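Wed 1 August

Moving the music off my old CDs this month. 296 discs, 20 done so far.

Started with the Firnby live sets – long out of print and not on any streaming service.

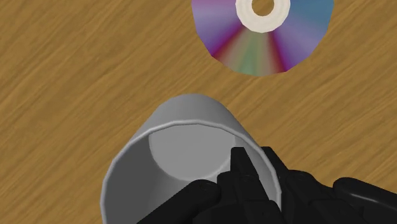
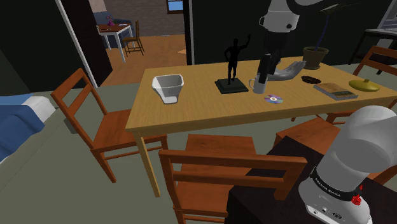
What format are you ripping to? FLAC, with a smaller copy for the phone.

Each disc comes to about 162 MB per side project, more for the full albums. The Ustala box has 2 discs that skip, so I'm leaving those for last.

Hoping to finish by October – then the shelves can go.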